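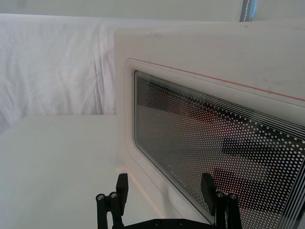 White microwave oven with a thin red-orange line along the top of the door rim

Fiction – Short Reads
July
By Pakar

The sealing line at Grivport ran two shifts. The chamber machine at station four was a Clirneo, rated at 900 watts on the plate, and it had a fault that the log listed as intermittent.

The technician on nights opened the log at 2 a.m. Entry 441 was in her own handwriting. Pump starts, gauge climbs, bar heats, seal fails on the left third. She had replaced the heating wire. She had replaced the tape. The bags came from Bangash in cartons of 2,000, and she had tried three cartons.

She set the dial for cured fish and closed the lid. The pump took hold. She counted under her breath, as the manual told operators not to do, and the bar came down.

The seal held.

She ran it again. It held again. She ran it until the tray was full of empty bags, each one flat and tight as paper, and wrote the results in the column for results. Under "cause" she wrote nothing.

The day man had left a note taped inside the cover plate. She had read it on her first night and many times after. Lid spring is tired, it said. Lean on the left corner. He had retired in the spring, and the tape had gone yellow.

She took her elbow off the lid and looked at where it had been.

Then she ran one more bag with both hands behind her back. The left third puffed open. She ordered the spring – part 72, one off – and put the note back where she had found it.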